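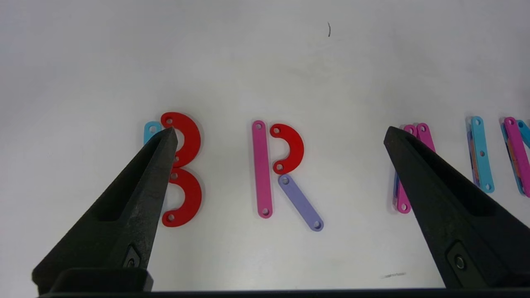 Word games for a family with very mixed spelling?
Posted by parri_lane, 23 Mar 2021
Tags: word games, mixed ages, bilingual families

We've got a week in a cottage near Garness in June with both sides of the family, and I'd love to have a word game going in the evenings that everybody can join in with. The youngest is 5 and has just got the hang of her own name. The oldest is my mother-in-law, who does the cryptic crossword in pen and is not shy about winning. In between there are two teenagers, a brother who hates spelling and says so, and a couple of cousins who speak English as a second language (very well, but they get cross about words like "yacht", and who can blame them).

We tried the usual tile games at Christmas and it was a bit of a massacre. I don't mind making something up or cutting out bits of card. It needs to pack small and it can't need a screen, as the signal out there is hopeless. What has worked for you?

Felicja Wasilewska

Oh, I love this one, we have exactly this family! The best thing we ever did was stop playing for long words. My favourite is a game we call Plekel, after a nonsense word my son came out with in the very first round, and it goes like this.

Everyone gets a scrap of paper and writes down a made-up word. It has to be possible to say it out loud. Fold them up, put them in a bowl, and take turns pulling one out. You read the word aloud and then say what it means, with a straight face, as if you were reading it from a dictionary. The table can ask you 2 questions (what's the plural, can you eat it, would you say it in front of a vicar, that sort of thing) and then everyone votes on whether it goes in the book. We keep an exercise book of all the winners. "Penen" is in there, meaning the gap down the side of a car seat, and we use it all year round now!

Spelling doesn't come into it because no spelling can be wrong. Your five-year-old can whisper her word to a grown-up to write down. Cousins with another language have a real advantage, as their made-up words sound so much better than ours.

For younger ones who are still at the letter stage, have a building round as well. Give them a heap of straight pieces and see which letters they can make. Lolly sticks do nicely, or strips of card, or those flat plastic bars with rounded ends and a hole at each end. A, E, F, H and the rest of the pointy ones are easy, and then they reach S and there's a lot of discussion. Ours will happily do this on the floor for ages while the adults argue over whether a word belongs in the book.

One tip: stop after 9 words. We once went on till the bowl was empty and it got silly and then a bit tearful. 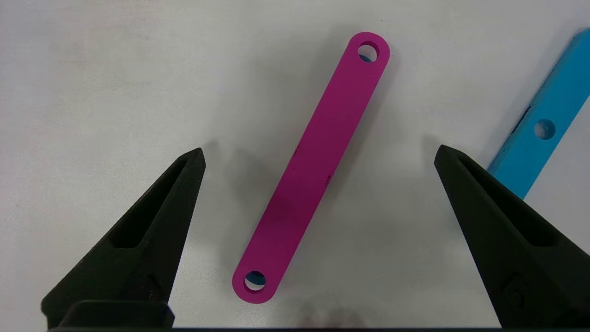

Auður Thygesen

Agree with all of that except the voting! With a competitive grandmother in the room I'd drop it, or she'll be canvassing by the second evening. We let the youngest player decide, and her word is final.

I'd add a game for the crossword lover, so she gets her teeth into something too. Pick a year and everyone has to write the first line of a letter home from it. Ours was 1602 last time and we had more than one complaint about the turnips. Old-fashioned spelling is all over the place, so your brother can spell any way he fancies and claim it's historical. My teenagers groaned and then wrote a whole page each.

Do take a spare pencil sharpener.

holmebird

Charades? Works for us.

parri_lane

Thank you all, these are brilliant! I tried Plekel on my brother over the phone last night and he came up with four words straight off, one of which I can't repeat here. Exercise book bought. I've told my mother-in-law about the letters home and she wants to know if she's allowed to prepare.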